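Last updated: 2019-07-21

Hi Ourania, thanks for getting back to me so fast! I'm putting it all in one place because I think Savvas only saw half of my first message.

So the problem is the plush pigs from the Okitz order. We got 100 of them back in February for the toy corner at the Margaritis shop, all different outfits, and they've been selling nicely (kids go crazy for the pirate). Then last week I was moving a batch from the shelf into the blue crate and spotted a thread hanging near the head on one of the pirates. I didn't pull it. I've learned that lesson with sweaters.

What I've tried so far:

Checked the pirate with the loose thread. I gave the head and the arm a gentle tug and nothing moved, so I think it's only a tail that never got trimmed, but I can't tell which seam it belongs to.

Went through the rest of the pirates on the shelf. Found 2 more with threads, both shorter. Eye patches all feel solid, and the beard is on tight too.

Looked over the ones in green. No threads anywhere! Those seem totally fine, so I've left them out for sale.
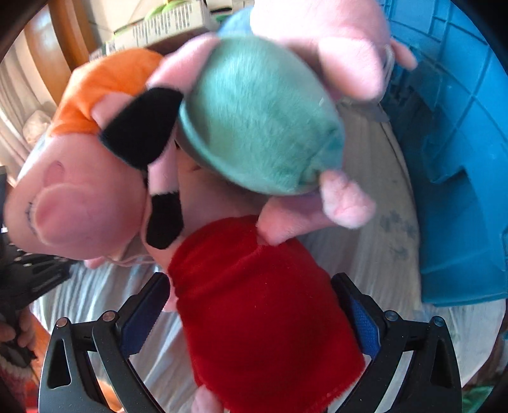 Pirate pig with the loose pink thread by the head, one of the green ones next to it.

Stelios at the Hodivach store says he had the same thing and just snipped his with nail scissors, and they've held up since. I'd rather hear it from you before I start cutting, though, especially as these go to little kids.

So, can I trim them flush, or do you want them sent back? And if it's a return, do I need the gray tag left on? I've got 4 with the tags already off (my fault, sorry) and I don't want those bounced.

I've set the three pirates aside behind the counter for now. I'm in until closing if it's easier to call.

Ultan Moynihan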